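Notebook — blog rebuild, Mar 10, 2025

Shared copy, so Tatiana and Réjean can scribble on it. Bakery blog first, then the newsletter stuff.
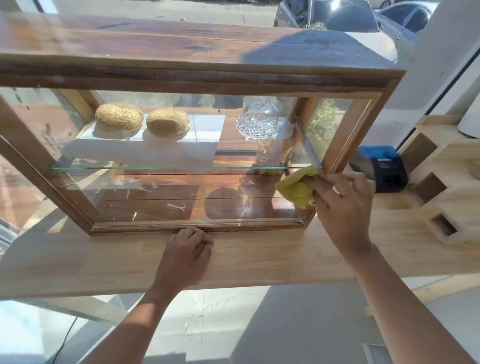

Sesame buns, top shelf of the glass case.

Right, the big one. The move off the old Godico install is done and the blog is running on Vindetti! I started the import before breakfast and it went through on the second go. The first go fell over on a post from years back with a curly apostrophe in its web address (of course it was the one with the most comments). I renamed it by hand, set up a redirect, ran the lot again and watched the log scroll by with a coffee. 139 posts in, all with their original dates. Comments came across too, threaded properly, which I did not expect after what Lerato told me about her own move.

Things that broke:

Categories. The old site had "Bread", "bread" and "Breads" as three separate ones. Vindetti treats the first two as the same and got itself in a knot over which posts belonged where. Merged all of them into Bread. Same problem with Holidays and Holiday Baking, still to do.

Picture captions. Any caption with a link in it lost the link. I've fixed the ones on the popular posts and will do the rest as I come across them.

The recipe cards. These came through as plain paragraphs. They read fine, but the print button is gone and people love that print button. Réjean reckons he can write a small template so we paste the ingredients in one box and the method in another. Réjean, if you're reading this, yes please, and could the oven temperature sit at the top?

Traffic, old site against new. I pulled December for the old one so we've got something to hold the new numbers up to. 3,142 visits for the month, and 1,732 of those landed on a single post, the sourdough starter rescue one. More than half! I knew it did well but had no idea it was carrying the whole place on its back. It also has no sign-up box, no link to the shop hours and nothing at the bottom pointing anywhere else, so all those people read it and wander off. Added a sign-up box after the second paragraph and three links to other posts at the end. Will check again once there's a month of data.

December is a funny month for a baking blog, so don't read too much into the total. I'd like to compare with a quieter one as well if Tatiana can still get into the old stats page.

Ads. Took them off the front page while I was in there. They earned next to nothing and they pushed the first post right down on a phone. They're still on the older recipe posts for now. Bořivoj wants to leave them there until the hosting bill is covered and I can live with that. What I'm keener on is the course page. Eduard's rye workshop write-up brought in 17 sign-ups with no promotion at all, only a line in the post saying there'd be another one. So people do want to be asked. I'm going to draft a proper page for it and link it from every rye post.

Page speed. Much better. The old theme loaded four fonts and we only used one. The new one loads a single font and the home page pops up almost straight away on my phone. Big pictures are still the slow bit. I tried the resizing add-on from Rustex and it does a lovely job, but it renames every file, and that would kill the picture links from other people's sites. Turned it off. Lukáč has one that keeps the names the same, so that's next to try, on the test copy first this time.

Newsletter. Lerato's idea of sending the first half of the post with a "keep reading" link — I was against it, I hate getting those myself. Talked it over with her this arvo and we settled on the full recipe in the email and the story part on the blog. Trying it with the next two posts. She's writing the subject lines, hers are far better than mine.

Drafts sitting in the queue: the flour storage one (needs a colour chart, Tatiana has it half done), the Q&A with Eduard, and my long ramble on why I stopped weighing salt on the cheap scale. That last one needs cutting by a third at least.

To do
— merge the two holiday categories
— test the Lukáč add-on on the copy
— redirect for the old About page, currently a dead end
— ask Bořivoj for the domain login, the renewal notice still goes to his old email
— Réjean: recipe card template
— back up before touching anything else!

Later the same night: found out why the search box gave no results for "bun". It ignores words under four letters unless you change a setting tucked away under Advanced. Changed it to three, rebuilt the index, and now every bun post comes up, including two I'd forgotten writing. Very pleased. "Rye" works now as well.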